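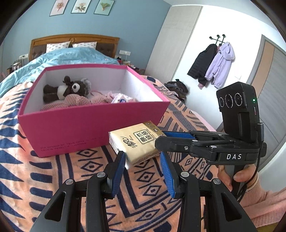
3.2 床作为临时的台面

刚开始做这个研究的时候，我满脑子想的都是柜子。开题报告里写的是柜子，访谈提纲里问的是柜子，连给受访家庭发的小本子，封面上我都印了个五斗柜（现在看挺傻的，不过大家都说好看）。结果进了第一户人家，主人客客气气把柜门打开给我看了一遍，然后很自然地抱起一堆东西，走到卧室，往床上一倒，说：“咱们到这儿来弄吧。”我那天的笔记前半页全是柜子的尺寸，后半页只有一个字，写得很大：床。

后来我把提纲改了。这一节就专门讲床，讲小东西怎么在床上待一阵子，再去到别的地方。前一节说的是抽屉和柜子里那些“有固定位置”的物品，读者可以把这一节当成它的另外半截来看。

先说说为什么是床。我问过每一户，回答五花八门，归拢起来倒也不复杂。床大，床软，东西倒上去不响，不会滚到地上摔坏，坐着就够得着，晚上又非收拾掉不可。最后这一条是住在 Stenen 的一位受访者提出来的，她的原话是：“放桌上我能放一个月，放床上我今晚就得解决，不然我睡哪儿？”这句话我在组会上念过好几次，每次都有人点头。床自带一个截止时间，餐桌没有，地板也没有。Hilley 那边有一家的客房床就成了反例，那张床平时没人睡，上面的东西从我第一次去到最后一次去几乎没挪过窝，冬天的围巾底下压着夏天的泳镜。所以严格讲，起作用的是每天有人要睡的床，没人睡的床跟一张大桌子差不多。

床单和床罩在这里头也有戏份，这是我完全没料到的。浅色素面的床单上，什么小东西都一眼看得见，发卡啊、纽扣啊、耳塞啊，找起来特别省事；换成花纹密的床罩，小件就容易“化”进去。有位受访者收拾首饰之前会先铺一条白毛巾，铺得平平整整的，像要做手术一样。也有人根本不在乎，花床罩照样往上倒，找不着就用手掌在上面来回抹，靠摸。我自己试了一晚上，抹的办法比看的办法快，尤其是找硬的东西。软的就不行了，一只袜子跟床罩的褶子摸起来没什么两样。

好，接下来讲盒子，我觉得整个研究里最有意思的就是盒子。

在床上整理东西，手边差不多总会有个盒子。鞋盒、月饼盒、装过护肤品的礼盒，什么都有，原先装的是什么大家往往说不上来了，盒子却留了下来。我把它们叫作“留用盒”。留用盒有个很明显的特点，就是盖子和盒身经常分家。盖子拿开以后去了哪里，是塞在床底，垫在花盆下面，还是早扔了，十次里有好几次主人自己也要想一想。没有盖子的盒子，用法就变了，它更像一个浅浅的窝，东西搁进去以后仍然看得见，伸手就能拿出来。有盖的盒子在访谈里对应的词是“收”，没盖的对应的是“放”，这两个动词我数据编码的时候特意分开了，编完发现分得还挺干净。

图 2 里的那张床可以拿来说明这一点。花纹床罩上立着一个敞口的玫红色纸盒，外面是很亮的粉，里壁是白的，盒子里仰面躺着一只深棕色的毛绒玩具，四肢朝上，白嘴巴，圆耳朵；盒子旁边有一小包纸巾，米色配金色的包装，上面印着“原木纸品”几个大字。一个盒子，一只玩具，一包纸巾，这三样凑在一块儿，任何一本收纳手册大概都不会把它们编进同一章，可是在床上看见它们挨着，谁都不会觉得奇怪。我想讨论的就是这种“不觉得奇怪”。

收纳手册的逻辑是分类，纸巾归日用品，玩偶归玩具，空盒归包装材料，各回各家。床上的逻辑我琢磨了很久，最后觉得用“邻居”来形容比较合适。东西之间先成了邻居，分类是后来的事，有时候压根儿没有后来。Felicja Ziółkowski 看我的初稿时在这里批了一句：“那么邻居关系能维持多久？”问得太好了，我当时答不上来，只好又回去翻笔记。翻下来的印象是，维持多久主要看有没有盒子。有盒子把它们圈住，邻居就能一起搬家，从床上搬到窗台，从窗台搬到衣柜顶；没有盒子，晚上一铺被子，各走各的，纸巾多半进了包，玩具多半上了枕头。

说到毛绒玩具，请允许我多写几句（审稿人要是嫌长我再删）。毛绒玩具在盒子里的姿势，我一开始根本没往笔记里记，觉得那算什么数据呀。是 Jérémie Moulin 提醒我的，他研究玩偶修补很多年，看东西的眼光跟我不一样。他说你注意一下脸朝哪边。我就注意了，一注意不得了，凡是放在敞口盒子里的，脸朝上的占了绝大多数，躺着，靠着，坐着，总归露着脸。塞进收纳袋、压进床底箱里的才会有脸朝下的、头脚颠倒的。好几位受访者在放的时候还会顺手正一正，耳朵拨一拨，把压着的胳膊抽出来，一边跟我聊着物业费一边就弄完了，自己都没察觉。我问一位妈妈刚才为什么动它，她愣了一下，说：“我动了吗？”

脸朝上这件事，我不想解释得太玄。最朴素的说法是，敞口盒子本来就是用来看的，看得见脸才认得出是谁。Kofler 街区有个小姑娘跟我讲得更直接，盖上盖子它就看不见了，所以不能盖。她说的“它”是玩具，说的“看不见”也是玩具看不见。我老老实实照抄下来，没有改主语。

纸巾呢，是另外一种性格的东西。一小包纸巾没有脸，没有正反（或者说有，可是没人管），搁在哪儿都行，平着、斜着、侧着立起来，人从来不去正它。我在所有家庭里都见过它，包里，枕边，沙发缝里，儿童座椅的侧袋里，它大概是家里流动性最强的东西之一。按我的编码方案，一件物品在一次整理过程中要记下它“停过的地方”，大部分物品停两三处就落定了，小包纸巾常常停到最后也没落定，整理结束的时候还在床上，或者在人手里。主人并不认为这算没收拾好。“纸巾嘛，随手的。”这个“随手的”我在不同人家听到过好多遍，语气都一模一样，有一点不耐烦，好像我问了一个不用问的问题。

所以我在编码表里给它开了一个单独的类别，就叫“随手物”。符合的条件写得很宽：体积小，一只手能拿住，用完会补，补了也不登记，放错地方没人找。按这个标准，纸巾算，橡皮筋算，唇膏勉强算（丢了会有人找，但找得不认真），钥匙绝对不算。随手物对整理这件事的作用挺微妙的，它们老是被夹在别的东西中间，当隔断，当填充，塞在盒子的空角里免得里面的东西晃荡。Sernum 那边的一户，孩子外婆把纸巾一包一包竖着码在鞋盒边上，中间空出来放玩具小车，我说您这是做了个车库呀，她说什么车库，这样不响。又是响不响的问题！我前面提过床的好处之一是倒上去不响，住楼房的人对声音真的很敏感，这一条在我读过的收纳文献里几乎没人谈。

再回来讲盒子的颜色。颜色本来不在研究问题里，是写着写着冒出来的。留用盒里鲜艳的比例高得可疑，我起初以为是厂家爱用大红大粉的缘故，问下来发现还有另一头的原因，素色的牛皮纸盒到手就拆了压扁送去回收，漂亮的才舍不得，于是留下来的自然都是漂亮的。有位受访者给我看她 1989 年结婚时留下的一个糖盒，红得发亮，角都磨白了，里面现在放的是针线和几粒备用扣子。她说中间换过好多回内容，放过粮票，放过女儿的乳牙，盒子倒是一直没换。我很喜欢这个例子，它把“盒子比内容活得久”这件事讲得清清楚楚。

颜色还管找东西。家里人互相喊话，很少有人说“第几层左边那个”，都喊“粉的那个”“有花的那个”。一只够鲜艳的盒子等于自带名字，就算盒身上印着字，也没见谁去读。字通常很小，又在靠下的位置，印的是成分或者厂名一类，跟现在里头装的东西八竿子打不着。我问过几个人盒子上写的什么，都得凑近了现看。有一家的盒子外面贴了标签，贴的是“充电线”，打开一看全是发圈，主人笑得不行，说标签是前年的。标签比颜色过时得快，这一点做收纳产品设计的同行也许用得上。

方法上有几个地方得交代一下，免得读者以为我的结论比实际更硬。参加研究的家庭一共 8 户，全是自愿报名的，愿意让人进卧室看床的家庭，恐怕本来就比一般家庭放松一些。卧室里的整理也多半是约好时间做的，约了时间，人就会提前收一收，有位受访者承认她把床罩换成了新的。我没有办法完全避开这种影响，只能尽量多去几次，去到后来大家懒得为我换床罩了，那时候的观察我给的权重高一些。还有，我自己也动过手。别人在床上忙，你光站着很不自在，递个东西、扶一下盒子是难免的，凡是我动过的物品，编码时都打了星号，后面第五节的汇总里没有算进去。

另一个弱点是季节。我进入家庭的时间集中在换季前后，床上堆的东西格外多，家里有孩子的又赶上开学。要是一月份去，看到的可能完全是另外一番景象，羽绒被占着床，谁也不会往上倒东西。Felicja Ziółkowski 建议补一轮冬天的访问，我是很想的，能不能成要看被访家庭还烦不烦我。

最后补一点跟下一节有关的观察。我把床称作“临时的台面”，这个“临时”是从物品的角度讲的，从人的角度讲未必。有几位受访者每天晚上睡前都要在床上过一遍东西，把包倒空，票据挑出来，纸巾看看还剩几张，不够就换一包，孩子的玩具归到盒子里，盒子放到床头柜或者地上。这一套动作天天重复，熟练得很，说它是临时安排有点委屈了它。我跟其中一位妈妈聊起来，她说这是一天里她唯一知道自己有什么东西的时候。下一节我会从这一套睡前的动作讲起，看看盒子离开床以后去了哪里，又是怎么在第二天早上被端回来的。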